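Subject: Re: [Ellery-makers] Blocks for the sorting trays
Date: Sunday, March 4, 2018

Hi all,

On the first message in this thread, somebody wrote:

> Has anyone got further with the shape blocks? I've had 2 goes at the
> stars and the points keep coming out a bit soft. Also, are we still
> doing them in four colours, or did that get dropped after August?
> And what are people using as a base? My tea tray slides everywhere.

Still four colours as far as I'm concerned! Red, green, yellow and blue, same as the old Zerano set, so that anyone who has bits of that left in a cupboard can mix them in. I did wonder about an orange but it looked far too much like the red under my kitchen light, so I gave up on it.

As for the base, I've gone over to a maple chopping board and I'm never going back (sorry, tea tray). It's got enough weight to stay put, and the stripes in the wood are rather handy when you want to say "put the star on the dark line" to a small person. I've got stars, cylinders and a hexagon on the go, plus the odd shapes.

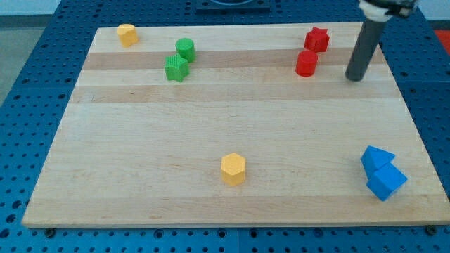
Ellery Makers – Toys and Games Group

The green star is the one I'm happiest with, nice clear points and a good rough feel to it. The red one is the same file. If yours are going soft, try slowing right down for the outside walls and leave them 30 minutes before you pull them off the bed – I was far too impatient with my first lot and bent them.

The blue one with the sloping top I'm less sure about. It's fine leaning on another block but I'd like it to stack properly, so I may make the slope shallower. Opinions welcome, especially from whoever drew the Isosness shapes in the first place!

I can bring 3 spare stars to the next meet-up if anyone wants to compare. And does anybody still have the Ukow box with the lid that fits? Mine has vanished and the blocks are living in a bread bag.

Cheers all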